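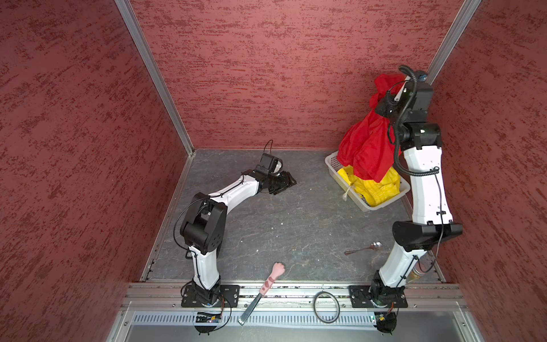
Red cloth going up, yellow one still waiting in the white basket. The left arm stays low while the right one does the lifting.

Work > Shop Floor > Galleries

Reading time: 2 min

Two arms on the sorting bench at Barreto

We've been running the arm benches at our Barreto shop since January, and I've wanted to put up a gallery page ever since! Barreto is where the mixed returns come in for Marusier, all the linens and kitchen things that go back out to rental kitchens, and for years every tote was emptied by hand. It's a small crew, 16 of us, and most people here have a sore-shoulder story from the old tables.

What changed is mostly the order of the day. The morning used to start with the pile. Now it starts with a walk along the benches, coffee in hand, checking grippers and clearing whatever got left from the night before. Then the arms get going and people move over to inspection and mending – the part of the job everybody used to squeeze in after lunch. Mending has its own table by the window now, and it's busy all day.

More from this bench

Cloth is the fun one to watch. A spoon is always the same spoon, but a towel folds a new way every time, and the folks who spent years at the tables turned out to be the best teachers we could have asked for. They know where to grab! Their notes fill most of a binder, and the Rerholm team has been copying from it for their own benches.

Our best shift so far is 440 pieces, up from 301 on the first good one. Nicer still, job rotation is finally real: two hours with the arms, two hours on inspection, then a swap. People who never touched a control screen last year are setting up the morning run on their own – and arguing happily over whose settings are better.

The Zusuditz gallery goes up next, once their second bench is bolted down.

We use cookies to remember your settings. By browsing this site you agree to our cookie policy. Accept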